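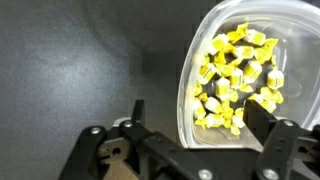 1. Background and Scope

Loose dry foods are sold by weight or by the scoop in several grocery stores in the Homcombe district of Hedport. The customer fills a container, the clerk weighs it, and a price label is printed. This project examined how the size and type of container offered at the counter relates to the amount purchased. It was carried out for the Consumer Studies module, and the report was prepared by Yolandi Chauke.

Most earlier coursework on this subject treated price as the main variable. Container type was recorded in that work but not analyzed. The present report uses purchase records from a single store, Gallardo Foods, and household interviews. It covers candy, snack foods and dry grains. Nuts were left out after the store changed its supplier in January and the product codes no longer matched.

2. Method

The store supplied 669 anonymous purchase records from its loose food counter. Each record lists the product code, net weight, container code and price paid. The container code separates paper bags, clear plastic cups and rigid clear plastic tubs. Customer-owned containers have their own code. The weight of the empty container is subtracted by the counter scale, a Zader bench model, before the record is saved.

In addition, 50 households within walking distance of the store were interviewed. The questions covered how often loose foods were bought, where they were kept at home, and whether any had been thrown away in the past month. Answers on discarded food were given in cups or handfuls and converted to weight using a reference table built for each product. To build the table, one level cup of each product was weighed 3 times and the mean was used.
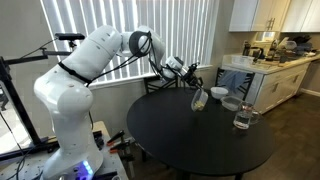

Figure 2. Clear plastic cup with pale yellow food pieces inside, tilted over a round black table.

Records with a net weight of zero were removed. Where one customer bought several products on the same receipt, each product was treated as a separate record. This overstates the number of independent purchases, and the effect could not be corrected with the data available.

3. Results

3.1 Purchase weight by container

Purchases in rigid tubs were heavier than purchases in paper bags for all three product groups. The difference was largest for grains and smallest for wrapped candy. Wrapped candy packs poorly, with large gaps between pieces, so a full tub of candy weighs much less than a full tub of corn kernels. When weight was replaced by the estimated fraction of the container filled, the candy and grain results moved closer together.

Customer-owned containers showed the widest spread. Several interviewees stated that they bring the same jar on each visit and fill it to the top regardless of what remains at home.

3.2 Storage and discarded food

Households that moved the food into a sealed container on the day of purchase reported less waste than those that kept it in the original packaging. Popped snacks accounted for most of the discarded weight, and the usual reason given was loss of crispness. Unpopped corn was seldom thrown away. No household reported discarding wrapped candy.

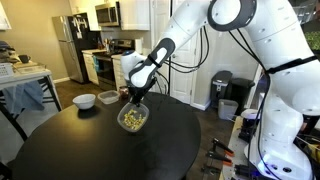

4. Discussion

The results are consistent with container size acting as a rough guide to how much a customer intends to buy. They do not show that a larger container causes a larger purchase. A customer planning to buy more would reasonably choose a tub, and the records do not include the order in which these decisions were made.

Transparency was considered as a second factor. A clear container lets the customer judge the fill level while scooping, and it also makes a partly filled container look unfinished. Four interviewees mentioned this without being asked. The paper bags at Gallardo Foods are opaque, so transparency and rigidity cannot be separated in this data set. A test with clear bags would address the problem at low cost.
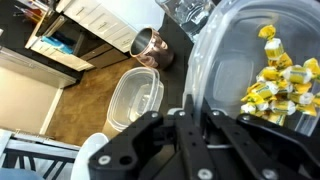
The reference table is another source of error. A level cup is easy to reproduce with kernels and much harder with irregular pieces, where the result depends on how the cup is filled and whether it is tapped. Repeat weighings for popped snacks varied more than those for any other product. The waste figures for that group should be read as a ranking only.

5. Further Work

The store has agreed to offer 2 tub sizes at the same counter during the next term. Records from that period will carry a separate code for each size. The interview form will be shortened, and the question on discarded food will be replaced with a one-week diary kept by the household. Product codes for nuts will be added once the new supplier list has been checked against the scale settings.

Submitted 27/03/2019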